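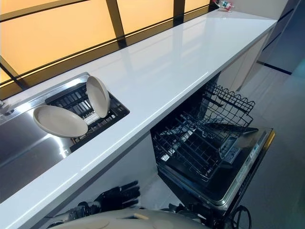 11 de maio

Finalmente sentei para passar a limpo as anotações da estufa, que estavam todas em pedacinhos de papel no bolso do avental (um deles já foi para a máquina de lavar, paciência). Começo pelas estacas de sálvia, que é o que mais me anima!

Das 200 estacas que fizemos no outono passado pegou a maioria, mas a diferença entre os dois substratos é enorme. Na mistura Pendell, mais grossa, com bastante perlita, as raízes saíram brancas e ramificadas, daquelas que seguram o torrão inteiro quando a gente vira o vaso. Na Jidar ficou tudo mais encharcado, e perdi um canto inteiro da bancada por podridão no colo. Pode ter sido a mistura, pode ter sido a goteira que fica bem em cima daquele canto. Preciso repetir trocando as bandejas de lugar antes de sair falando mal do saco.

A Amerley Adjei acha que cortei as estacas compridas demais. Ela faz com dois nós, tira as folhas de baixo e corta pela metade as que sobram. Eu vinha deixando três ou quatro nós por pura gula, confesso. Fizemos uma bandeja de cada jeito hoje de manhã, etiquetadas a lápis (caneta some com o sol, já aprendi essa).

Lote 734, a sálvia roxa que veio do viveiro Akgül: continua linda, com hastes de até 100 cm, e ainda tem botão para abrir. Venho tirando as espigas velhas logo acima do primeiro par de folhas boas e ela responde com brotação lateral em seguida. A poda forte fica para depois do frio. Já me deu coceira na tesoura duas vezes, porque o canteiro está com aquela cara descabelada, mas no ano passado podei cedo, veio geada e fiquei olhando para uns toquinhos pretos até a primavera. A do lado do portão nunca voltou.

Adubação: parei com o líquido nas matrizes, só composto peneirado por cima, uma camada fina, sem encostar no caule. Nas mudas novas, meia dose e olhe lá.

Pragas: mosca-branca na ponta do fundo, perto da porta, como sempre. Pendurei 5 armadilhas amarelas e lavei o verso das folhas com sabão neutro. Também vi umas cochonilhas no pelargônio que alguém (eu) deixou encostado nas sálvias. Já mudei de bancada.

Ah, e as sementes da Cumiseck chegaram, penstemon misto e uma nepeta que nunca plantei. O envelope pede frio antes de semear, então o penstemon foi para a geladeira em areia úmida, dentro de um pote com tampa. Por favor, não joguem fora achando que é resto de alguma coisa! A nepeta semeio direto, quase sem cobrir.

Pendências:

- consertar a goteira (ou pelo menos pôr um balde)
- comprar lápis e mais etiquetas
- virar um vaso de cada bandeja e comparar as raízes, dois nós contra três
- pedir de volta à Amerley a peneira fina
- guardar umas mudas do 734 para a troca de plantas de novembro

Se alguém regar amanhã antes de mim: a bancada da Jidar não precisa de água, mesmo que pareça seca por cima. Enfia o dedo primeiro.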